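June 18, 2018

The Lornari Open footvolley tournament concluded its fifth edition this weekend, and I wish to record a few observations while the results are fresh. I have served as scorekeeper at the event since it began and have played in two of its earlier editions, and the level of competition this year was the highest I have seen.

The field was divided into an open division and a mixed division. Entries closed at 46 pairs, which required the organizers to shorten pool matches to a single set of 15 points. Several pairs objected to the change in January, when the format was announced. I shared their concern at the time and have since revised my view. The shorter matches rewarded teams that served well from the first point, and the schedule held through the final.

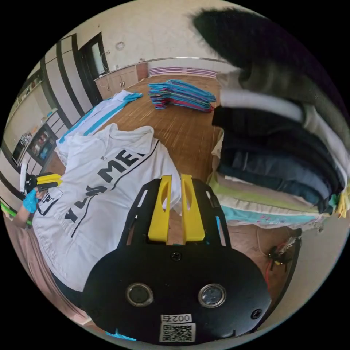
The open division produced two notable results on the first day. Kinga Orbán and Kálmán Borbély, seeded near the bottom of their pool, defeated the defending champions 15–13 after trailing for most of the set. Borbély's shoulder passes in the closing rallies were placed with great care, and Orbán finished four of the last six points at the net. The pair then lost a close quarterfinal to Hicham El Sherbiny and Kacper Jasińska.

El Sherbiny and Jasińska went on to win the title. Their final against the Waltum club's first pair lasted 63 minutes and went to a third set, played in a steady crosswind. Both teams had difficulty setting on the north side of the court. El Sherbiny adjusted by keeping his first touch low and close to his body, and the Waltum pair did not find an answer to it until the match was nearly over. The final score was 18–16, 14–18, 15–12.

In the mixed division, Jolán Antal won her third title, this time with a new partner known to most of us only as Nino. They did not drop a set.

Attendance for the finals was recorded at 600, and the temporary seating on the east side was full well before the first serve. Shade remains inadequate there and should be addressed before next year.

Player registration for the autumn series at the Gulyás courts will open next month. Pairs who competed in Lornari will keep their current ranking points, and new pairs will enter through the qualifying round.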